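Geltov Evacuation Shelter Kit, Type 400
Supplied by Gakent for consular posts, relief agencies and host municipalities

Product summary

The Geltov Type 400 is a packed shelter kit for the short-term reception of civilians leaving areas of armed conflict. It is intended for border crossings, railway stations, school halls and embassy compounds where people must be registered, fed and given a place to sleep before onward travel. One kit serves 121 persons for up to three nights.

The kit is supplied to governments, accredited missions and registered humanitarian bodies only. It is not offered for private sale.

Contents

Folding beds with blankets: 121
Privacy screens, fabric on steel tube: 24
Registration desks with document trays: 4
Water containers, 20 litres: 30
Lighting set with battery reserve: 2
Signage in Ukrainian, Russian, English, Hindi, Arabic and French: 1 set
First aid cabinet, lockable: 2

Medicines are excluded and must be obtained by the receiving authority under its own national rules.

Weight and transport

Packed weight is 762 kg on four pallets. The pallets may be carried by lorry or rail wagon without special permits. Air carriage is possible once the battery reserve has been declared and packed separately – the necessary forms are enclosed with each consignment. Unloading requires a pallet truck or six able persons.

Setting up

A trained team of eight can prepare a hall in around 119 minutes. Instructions are printed on cloth sheets inside the lid of each crate. Posts that expect to receive families with small children should also order the Hondetti supplement, which contains cots, changing tables and bottle warmers.

Availability

Kits are held at the Szekeres depot and released on written request from a head of mission or an authorised deputy. Requests received before noon are normally dispatched the next working day. Orders for winter bedding should reach the depot before the end of November.

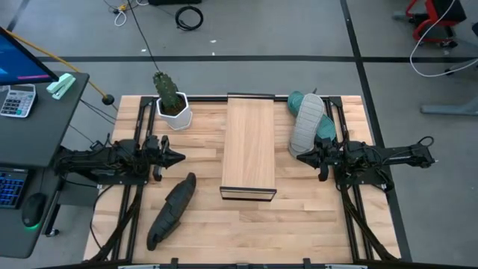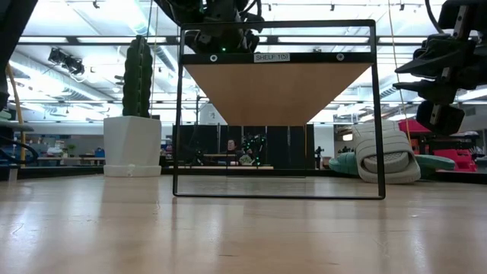
The worktop in both pictures is of light wood.

Gakent Supply Office
Editor, Equipment Catalogue
Page revised 2022-10-08

Returns and replacement parts

Used kits may be returned to Szekeres for cleaning and repacking. Blankets are not accepted back and should be passed to a local charity or disposed of locally. Missing or damaged parts are replaced against the packing list, which must be signed by the receiving officer on delivery. Claims made without a signed list will be considered only where the seals were broken in transit.

Screens, desks and bed frames may be ordered singly. The crate number should be quoted in all correspondence.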